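Wolle und Kuscheltiere waschen ohne Drama?

Seifenkraut15
Guten Abend in die Runde, im Dezember kommt bei uns immer alles auf einmal in die Wäsche — Schals, Tücher und die Plüschtiere der Enkel. Ich wasche seit Jahren mit der Hand in der Schüssel, mit dem Wollmittel von Brirnel, und bin eigentlich zufrieden. Nur werden mir die Sachen manchmal so steif! Woran kann das liegen?

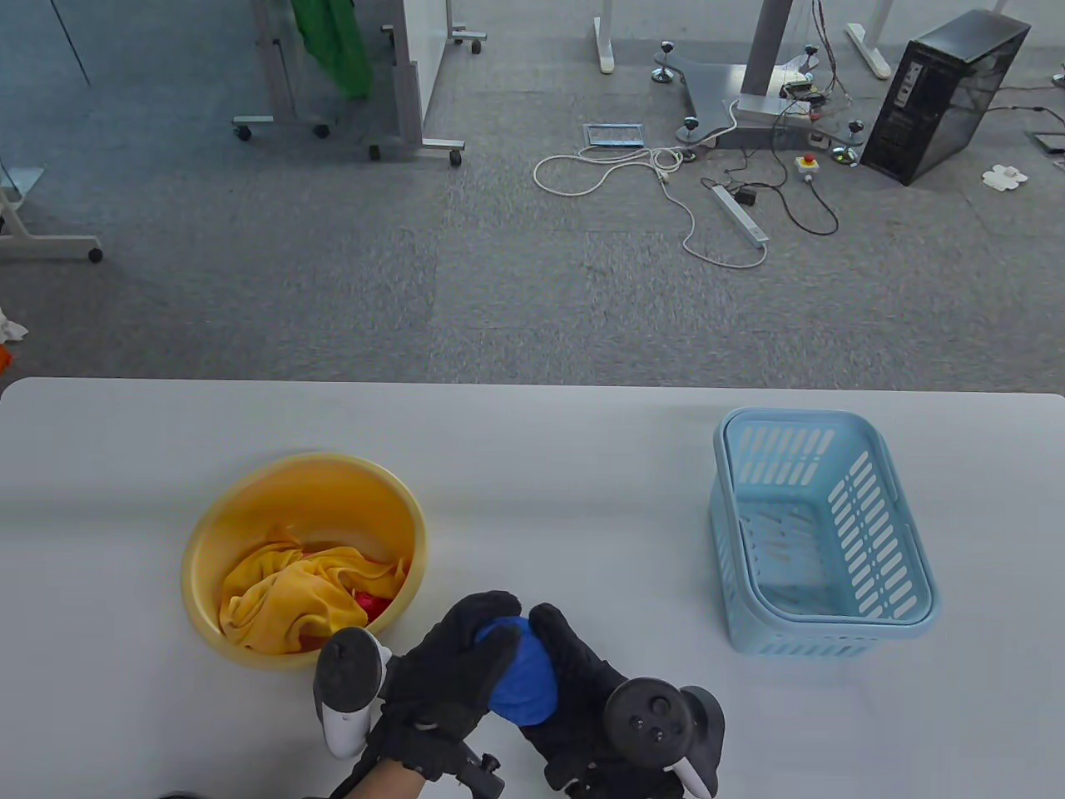
Blaues Tuch, gelbe Schüssel, Korb daneben

Laurier Beaudoin
Ach, das kenne ich gut. Bei mir in Iditz ist das Wasser furchtbar hart. Ein kleiner Schluck Essig ins letzte Spülwasser, dann wird es wieder weich (und nein, es riecht später nicht danach).

nazareno_m
Essig bei Wolle, da muss ich leider widersprechen, lieber Laurier. Meine Mutter hat zweimal klar gespült und fertig. Meistens ist einfach zu viel Waschmittel drin.

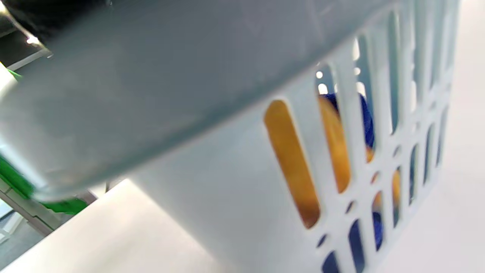 Seifenkraut15
Zu viel Mittel, das könnte wirklich sein, ich schütte gern nach Gefühl. Beim Trocknen bin ich dafür pingelig. Durchbrochene Körbe mit solchen länglichen Schlitzen mag ich sehr, da kommt überall Luft hin. Und was macht ihr mit dickem Plüsch?

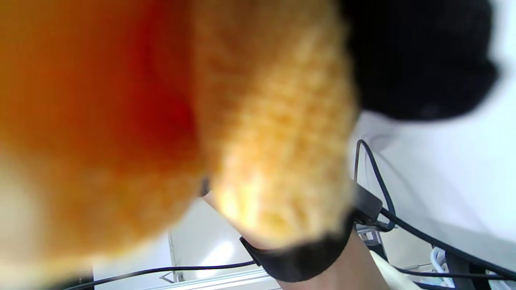
Der braucht bei mir nämlich ewig, und in den Trockner traue ich mich nicht.

Laurier Beaudoin
Ins Handtuch rollen, fest drücken, dann auf die Heizung. Beim Essig bleibe ich aber!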